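Surface Finishing Workshop, Notebook 2
April, entry begun 9:15 a.m.
Entered by Fatemeh Golestani

Subject: Haze remaining after final polish on resin sample slabs

Background

The Piltora slabs were returned by the Dandel showroom with a note that the finish appeared cloudy under the display lights. The same slabs had been passed here under the overhead fluorescent fixtures. Both observations are accepted as correct. Haze of this type is most evident under a small, hard light source held low, and our inspection procedure does not at present call for one.

The slabs had been taken from the 80 grit leveling pass through the usual sequence to 3000 grit, followed by compound on a foam pad. The log sheets show no skipped grade. They do not record how long each grade was run, and the column for pad changes is blank on most of the sheets. 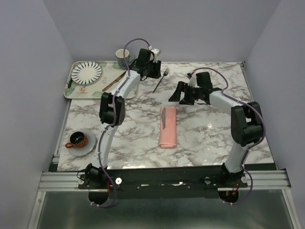
Inspection under low light brought out two separate faults. The first is a set of curved scratches of even depth, consistent with a coarse particle carried forward on a pad from an earlier grade. The second is a general softness in the reflection toward the edges of each slab, without visible scratches. The second fault accounts for most of the complaint and will be treated first.

Work carried out this morning

One slab was divided with masking tape into a left and a right half. The left half was repolished with the compound in present use, the Pukton paste, with the pad kept damp. The right half was given an additional pass at 4000 grit, wiped down, and then finished with the same paste. Pad speed was held at the low setting for both halves. The edges were worked first and the center last, which reverses our usual order.

The right half is clearly better. The reflection of the lamp has a firm outline up to the tape line, and the outline blurs on crossing to the left. The left half has improved over its condition on arrival but would likely be returned again.

A small amount of paste had dried beneath the tape and lifted the line slightly. It came away with a plastic scraper and warm water. Tape should be removed before the paste is buffed off.

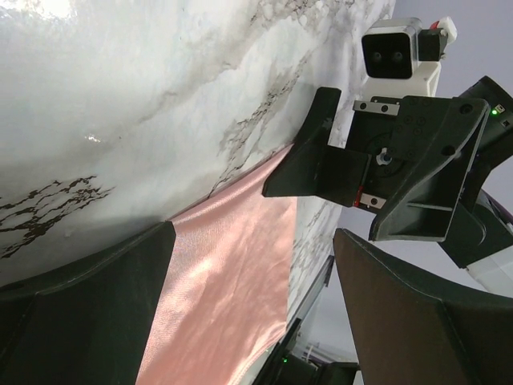
Wiping and cloths

Several of the wiping cloths in the general bin have been used at more than one grade. This is the most likely source of the curved scratches. Cloths are to be kept in marked bags by grade from now on, and any cloth dropped on the floor goes to the wash. Yoon has supplied a softer cloth for the last wipe; it has been tried on one slab only and no opinion is recorded yet.

Open items

Repeat the half-and-half test on a darker slab, where haze is easier to judge.
Add a low-angle lamp check to the inspection sheet, after the final wipe.
Confirm with Dandel which lamps are fitted in the display area.
Order more 4000 grit discs. The present box will not cover the full return.
Run time per grade to be entered by whoever holds the machine, at the time of the work.

Entry closed 12:40 p.m. The taped slab is on the upper rack and should not be wiped until the afternoon reading has been taken.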